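Fosum Document Services
Products / Authentication Supplies / Peltis Notarial Embosser and Record Kit

Peltis Notarial Embosser and Record Kit
Catalog number 581

Overview

The Peltis kit is supplied to notaries public, law offices, and county recording departments that apply a raised seal to paper documents. It combines a hand-operated embosser, an inked date stamp, a bound journal, and a supply of foil seals. The kit is sold as a unit. Replacement parts and refills may be ordered separately under the numbers given at the end of this page.

A raised seal remains a requirement in some states and an accepted practice in many others. Where the law of the state calls for an inked stamp in place of, or in addition to, an embossed impression, the customer should order the Requena inked stamp with the kit. Fosum does not advise customers on which form of seal their commission requires. That question should be put to the commissioning authority before an order is placed, as custom dies are not returnable.

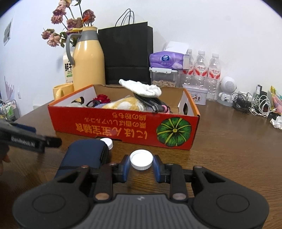

Navy blue case and white caps on a tabletop.

Contents of the kit

One Peltis embosser with custom die set
One self-inking date stamp, black
One Ustora notarial journal, hardbound, 300 numbered entries
One packet of foil seals, gold, 100 count
One impression inker for use before photocopying
Printed care instructions

Embosser

The body is cast metal with a steel lever and a nonslip base. The die set is held in a removable carriage, which allows a notary whose commission has been renewed to replace the dies without buying a new body. The standard round impression is supplied unless the order states otherwise. A rectangular die is offered in states that permit it.

The impression will be clear on ordinary bond paper and on most certificate stock. Very heavy card should be tested first. Customers who regularly seal multi-page instruments should emboss the signature page alone, before the pages are fastened. Pressing through several sheets weakens the impression on every one of them and wears the dies unevenly.

Embossed seals do not reproduce well on copiers and scanners. The impression inker darkens the raised surface so that the seal can be read on a recorded copy. Many recording offices will return a deed or power of attorney if the seal cannot be read after scanning, and the inker should be used on any document intended for the land records.

Journal

The Ustora journal has sewn pages and printed entry numbers. Each entry has space for the date and time, the type of notarial act, the title of the document, the name and address of the signer, the form of identification presented, the fee charged, and the signature of the signer. A column for a thumbprint is included and may be left blank where not required.

Journals are to be kept for the period set by state law. The hard cover has a label panel for the commission number and the dates of first and last entry. A privacy guard, which covers earlier entries while a signer completes the current line, is sold separately.

Ordering and proof of commission

Orders for a custom die must be accompanied by a legible copy of the commission certificate. The name on the die will be set exactly as it appears on the certificate, including any middle initial. Orders received without the certificate are held for 4 weeks and then canceled, with any payment refunded in full.

A proof of the seal is sent to the customer before the die is cut. Production does not begin until the proof is approved in writing. Errors found after approval are corrected at the customer's expense.

Law offices and government departments may order by purchase order. Inquiries regarding institutional accounts should be directed to Maite Manzano, Accounts Office. Questions on die layout and state format rules should be sent to Casimiro Toledo, Die Production. 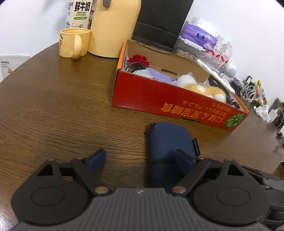

Zippered case, navy blue, on a dark wooden table.

Security and loss

The seal should be kept under the sole control of the notary and locked away when not in use. A lost or stolen seal must be reported as state law directs. Fosum will not cut a replacement die for a reported seal until it has received a copy of the report.

When a commission ends, the dies should be destroyed or surrendered in accordance with state rules. Customers may return expired dies to the Die Production department, which will destroy them and issue a letter of confirmation at no charge.

Care

Wipe the dies with a dry, soft cloth. Do not apply oil to the die faces, which will stain paper. A small drop of light machine oil may be placed on the lever pin once a year.

Warranty

The embosser body and lever are covered against defects in material and workmanship for the life of the original commission. Dies, ink pads, and paper goods are excluded.

Replacement items

581-D Die set, custom
581-J Ustora journal
581-G Privacy guard for journal
581-F Foil seals, gold, packet of 100
581-N Impression inker
581-P Ink pad for date stamp

Page last revised Sunday, December 22, 2024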